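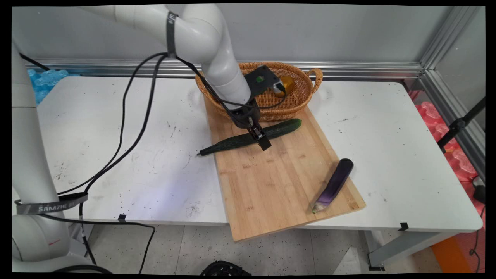
iddrisu_q
79 demos of cucumber to basket by remote control and the policy still dithers over the board. More demos?

gristen79
Around 1000. Sorry.

Ayuba Nartey
Disagree. Start the cucumber at more angles first. Mine learnt one angle beautifully -- and only that one.

gristen79
Or guide the arm by hand. Smoother paths.

Ayuba Nartey
And your hand in every shot. Lovely.

iddrisu_q
Angles it is. The aubergine can wait.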